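Sprechnotizen: Regal überm Schreibtisch – was darf oben liegen?

Hallo zusammen, kurz zu mir, dann gleich rein ins Thema. (Heike Kröger fürs Einladen danken!)
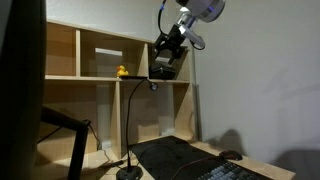

Also, meine Regel fürs Regalbrett: Oben liegt nur, was ich jeden Tag in die Hand nehme. Eine schwarze Tasche für den Kleinkram zum Beispiel, und bei mir darf auch eine gelbe Gummiente mit aufs Brett – Spaß muss sein! Alles andere wandert in die offenen Fächer.

Dann die Lampe. Ich schwöre auf Schwanenhals, den biegt man hoch bis vors Brett und der Fuß braucht unten kaum Platz. Hier ruhig fragen, wer noch eine Klemmlampe hat.

Arne Lindemann hat im Juni bei Plurkel mal 30 Tage lang mitgemacht, die Geschichte mit den Ladekabeln erzählen (kurz halten, ich verzettel mich da immer).

Überleitung: helles Holz, weiße Wand, da fällt jedes Teil sofort auf. Danach Pause, dann übernimmt Signe Hviid mit den Schubladen.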